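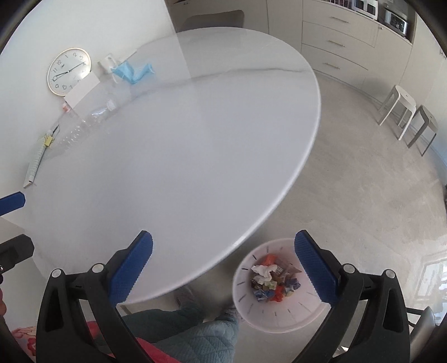 Notebook > Data gathering > Table clearing, November

Table clearing, white oval table, kitchen side

Started at 10 minutes past eight. The task for this block is the same as in the plan: take one thing from the tabletop, bring it over the edge, and release it into the round white wastebasket on the floor. Then back to the start pose and the next one. Hand-held grippers with the blue fingers.

Things on the table at this point: clear bottle lying on its side, orange cap, light blue face mask near the outlet, binder clip with the long ruler strip, white card. Only bottle, cap and mask are targets. The card and the strip with the clip must stay on the table, they are distractors. I write it here again because in the Stindholm set the distractors were written nowhere, and Beca Morgan had to watch every clip to find out which ones were allowed to be moved.

Target for the table is 50 good episodes per object. Whole collection should be 1,440 when all the homes are finished.

Notes while working:

- Fingers fully open before the hand goes over the edge. If I open late, the start of the grasp is hidden behind the finger and the labeler can not see which object was chosen.

- Basket is full up to a heap with tissue and wrappers. I am not sure if this is good for us. For the release it gives a nice variety, but a bottle has no place to go on such a heap. Decision for now: do the mask and the cap with the full basket, then empty it and do the bottle. Write the basket state in the episode tag (full / empty), please do not leave it blank.

- The bottle is difficult. It is clear plastic on a white table, and the ridges catch the light from the window. In the Borkberg episodes the tracking jumped on a similar bottle. I want to grasp it near the middle and close slowly. If it rolls, we keep the episode, but mark it as "rolled".

- Mask: by the fabric, never by the ear loop. The loop hangs loose and one can catch it by accident. Such episodes go to the separate folder, they are maybe useful later.

- The cap is small, so the wrist must come lower than feels natural. I touched the tabletop with the finger tips 2 times and repeated both episodes.

Question for Beca: do we count an episode as good when the object lands on the rim of the basket and then falls in? In Zolitz we said yes. In the instruction from Hrytsenko it is said "placed inside", which I read more strictly. Until I have the answer I mark them "rim" and do not count them.

To do before next block:
- empty basket, new tag
- change the places of bottle and mask between episodes, they stay too often in the same position
- ask for the second roll of finger texture, the left one will be worn before the end of the month
- copy the cards and check that the file count agrees with my paper list

Recent entries
Zolitz kitchen, rim cases and how we marked them
Stindholm set, missing distractor list
Borkberg, clear bottle and tracking jumps
Finger replacement, steps and screws
Episode tags, current list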